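Why my planner was waiting for nothing

Since August I am rewriting the task scheduler for our two-arm sorting cell, and I want to write down one mistake before I forget how I made it.

The work is simple to explain. Blocks lie on the table, and the arms have to put each one into the bin of its color group. The old scheduler, which we call Kesus, gave every arm a list at the start and then let it run. It was fast to write and it was wrong in many small ways. When one arm needed to cross the middle, the other one stopped and stayed stopped, sometimes for 4 seconds, although the path was free again much earlier.

I first blamed the collision checker. I spent two evenings making it faster, and the waiting did not change at all. Then I printed the time of every lock and every release, and I saw the real reason. The lock on the shared zone was released when the trajectory finished, and the trajectory included the return to the home pose. So the arm was already far from the middle and still owned it. 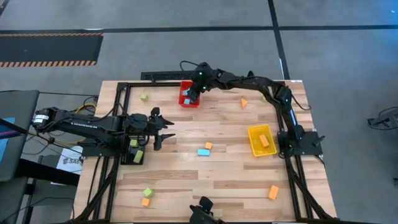 The new version, Lonelach, divides the table into small cells and reserves only the cells which the next part of the motion will sweep. Each cell is released as soon as the last link has left it, plus a margin of 100 milliseconds. I check this against the measured joint positions, not the commanded ones. The difference between the two is small, but I prefer to trust the encoder.

There was one more surprise. For a rectangular block, a grasp turned by 180 degrees is the same grasp, but my cost function did not know this. The wrist made a long turn for no reason and swept more cells than necessary. Now I generate both candidates and keep the cheaper one - it was 7 lines of code.

What is still open: two arms can ask for the same cells in opposite order and block each other. For now the arm with the shorter remaining path wins and the other one plans again. It is not a beautiful rule, and I am still reading about better ones.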